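Section 8. Good practice for shelf work

This section covers open wire shelving, where the robot picks items up, sets them back and tidies them. If you skipped ahead from Section 3, go back and finish the arm check first. Shelf work is one of the most enjoyable things you'll do with the Kornach, and one of the hardest on it, so the rules here are stricter than the ones for table work.

8.1 Before you start

You need the head camera cleaned and levelled, the soft finger pads fitted, and the Pitley base charged to at least 58 per cent. Shelf sessions involve a lot of crouching and reaching, and the battery drops faster than it does at a table.

1. Park the base so it faces the shelving squarely. Press and hold Home until the lamp goes steady green.
2. Walk the floor between the base and the rack. Pick up anything lying there, including paper. Door strips and carpet edges are fine to drive over at creep speed, but mark them on the floor plan so the robot slows down by itself next time.
3. Check what the rack stands on. If it has casters with brakes, set every brake. If it has casters without brakes, chock them or back the rack up against a wall.
4. Give the rack a good push at shoulder height with one hand. If it sways, move heavy things to the bottom shelf and push again.
5. Move chairs on wheels well outside the elbow circle. The elbow swings wider than you expect on a low reach!

CAUTION: Never rely on the robot to steady a rack. The arm is built to give way when it meets resistance, and it will happily let a loose rack roll.

8.2 Teaching the shelf

Here's the fun part. The robot needs to learn where the shelves are before it can do anything useful with what's on them, and a good teach run makes everything afterwards go smoothly.

1. Open Places, then New Shelf. Give it a plain name that the next person will understand ("toy rack by the door" beats "S2").
2. Raise the head to its upper stop and tilt it down until the front poles and all the shelf edges are in view. A steep downward view makes the poles appear to lean toward each other near the floor. The software corrects for this, so don't chase it with the tilt.
3. Tap the front edge of each shelf on the tablet, from top to bottom.
4. Confirm the height of each shelf with a tape measure. Enter it in millimetres. If your figure and the robot's differ by more than 14 mm, clean the lens and repeat from step 2.
5. Save, lower the head and let it take its close views. 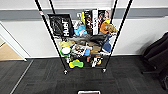 Leave the shelves the way people really use them while you teach. It's tempting to straighten everything up first, and we understand the urge, but a rack that has been made neat for the teach run gives the robot a very rosy idea of its job. Mixed shapes, soft things squashed between hard things and items poking out past the wire are what it will meet every other day of the year.

NOTE: Bare wire can confuse the depth sensor, especially under bright ceiling lights. If a shelf shows up on the tablet as a row of floating dashes, turn on Wire Fill under Advanced.

8.3 Sorting items by how they are held

Assign each item to one of the grip groups below. You don't have to do the whole rack in one go. Anything without a group is left alone.

Rigid: boxed goods, books, hard plastic. Standard grip. For boxes packed side by side, turn on Tip and Pull so the robot eases the box forward before closing its fingers.

Soft: plush toys and similar. Slow close, wide fingers. Pinching an ear or a tail is allowed for lifting but not for carrying.

Limp: cloth and clothing. Use the top pinch only. Anything hanging over a shelf edge must be lifted clear of the wire before the arm moves sideways, or it will snag and drag its neighbours along.

Hands off: glass, liquids, blades, anything with a cord, anything over the weight on the arm label. Mark these in the item list AND move them off the rack. Do both, please.

CAUTION: In a pile of fabric the robot sees only the top layer. Feel through the pile yourself before you allow it to work there.

8.4 Rules during a session

Our partners at the Seneviratne test rooms ran 202 shelf sessions with an earlier draft of this section, and their notes changed it a great deal. The rules below are the ones we kept.

- One person holds the stop control for the whole session and does nothing else.
- Other people stay behind the tape line. Children and pets stay out of the room.
- Work from the top shelf down. A dropped item then lands where the arm isn't working yet.
- Bottom shelf picks run at creep speed. The camera view is poorest there and the wrist passes close to the floor.
- Pause before reaching into the rack yourself, even for a second. Wait for the amber lamp.
- If the rack moves at all, stop, reset it and repeat 8.2 from step 3.
- After three failed grips on the same item, take it off the list for the day and write down what happened.

8.5 Finishing up

1. Send the arm to Rest and wait for the click.
2. Look over each shelf and push back anything left hanging over the front.
3. Wipe the finger pads with a damp cloth. Fluff from plush toys builds up quickly and spoils the grip.
4. Fill in the session sheet: rack name, items moved, items dropped, any stops.
5. Upload the sheet to your Flimholm folder before you close the tablet. Sheets left on the tablet are erased at the next update.

If you find a better way to handle an awkward item, write it on the back of the sheet. We read every one of these, and the Tip and Pull setting started out as a scribbled note from a user. See Section 9 for cupboards and drawers.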